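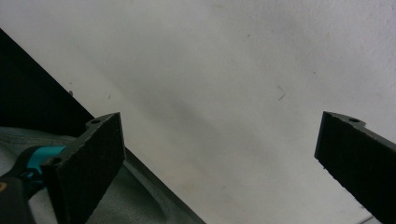 View from the hand-held gripper, fingers open, nothing between them.

Review: Ditent hand-held gripper, used for imitation learning
6/22/18

We bought the Ditent to repeat a method which teaches an arm from demonstrations made by hand. You hold the gripper, do the task yourself, and the camera records what the fingers do. Later the policy is trained only from these recordings.

The fingers are black, with dark textured pads on the inner faces. I like the pads very much. Plastic cups and small boxes stay in place, also when the wrist turns quickly. The screws in the rims needed tightening after the first week, and the manual from Plasteck says nothing of this.

In total we recorded 373 demonstrations of one task, putting a cup on a shelf. With the first 157 the arm succeeded in only two trials out of 10. With the full set it reached 9 out of 10, on the same shelf and with the same cup. With a new cup it was clearly worse, and I would not yet trust the result in another room.

What I do not like: the handle is too thick for small hands, and close to a plain pale surface the tracking drifts, so we had to throw away some recordings. The Proltico software finds most of the bad ones, but it is slow and the export stopped twice without any message.

For a small laboratory I can recommend it. If you need exact positions, wait for the next version, which the shop promises for November.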